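Keeping Cables Tidy at Home

I put off sorting our cable drawer for the best part of two winters, and when I finally tipped it out on the kitchen table one wet afternoon in December I found up to 40 leads in there, half of them for things we gave away years ago! So do start with a good clear-out. Anything frayed, or with a plug that wobbles, goes to the recycling point with the old kettle and the dead toaster.

Then comes the coiling, and please don't wind them round your hand and elbow like my father did — it puts a twist in every turn and they never lie flat again. Make loose loops instead, a bit wider than a teacup, and let the lead fall the way it wants to go. Thicker ones like a bigger loop.
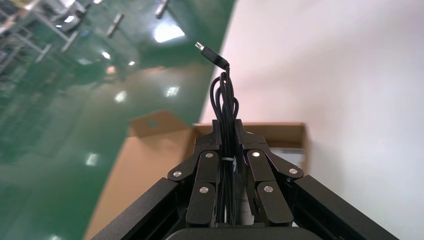

For ties I use strips cut from old cotton tea towels, 8 cm or so wide and knotted once. My neighbour Femke swears by the cardboard tubes from kitchen rolls (very nice for extension leads, a bit roomy for the thin ones). Rubber bands go sticky in a warm cupboard, so I gave those up.

Labels next. A scrap of masking tape folded over near the plug will do, with the name in pencil, and write what it belongs to, like "hall lamp" or "Rianne's camera", as "black lead" won't help you much next Christmas.

Mine now live in seven shoe boxes on the shelf above the coats, and the one for the sewing machine still won't shut.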